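Bandine sets out new care routine for crate-handling cell at Donnelly
2018-06-12

Bandine has published the set-up and maintenance schedule for the single-arm cell it runs at its Donnelly packing site. The cell was installed in January and has now worked more than 3,000 hours.

Under the schedule, the arm's joints are checked every 70 hours and the cable connectors are taken off, cleaned and refitted at the same time. The work takes two people and the cell is switched off at the wall before it starts.

"Most of our stoppages came from a connector that had worked itself a little slack," said Lachlan Ngata, maintenance lead at Donnelly. "We now check it by hand, then run the arm slowly through its four taught positions before anything is picked up."

Each change of position is first tried in simulation with Stumosex, the planning software supplied by Vornham. Crates and test items are set out on a model of the perforated table, and the arm is moved over them until the reach is right.

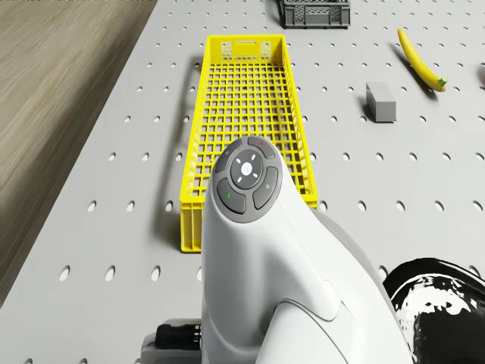 The settings are then copied to the cell and checked again at low speed – a job that used to be left to the night shift. Spare connectors and seals are kept in the Donnelly stores.

The schedule is available to other Bandine sites on request from the Donnelly maintenance office.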